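5. Comparing the two grippers

I do this with the Mestura controller already running, so finish section 4 first.

1. Set both arms to speed 16. I tried 224 once and didn't enjoy it.
2. Bring the left gripper over the cork board, low and slow.
3. Park the right one beyond the board's right edge.
4. Save the pose, then swap sides and do it all again!

Note: leave some slack in the cables (mine hang in loops, which is fine).

Caution: keep your hands well back while the arms are live.
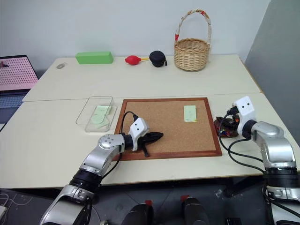
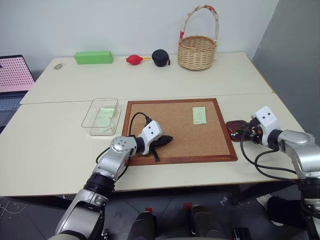
Fig. 7. Left gripper over the cork board, both views.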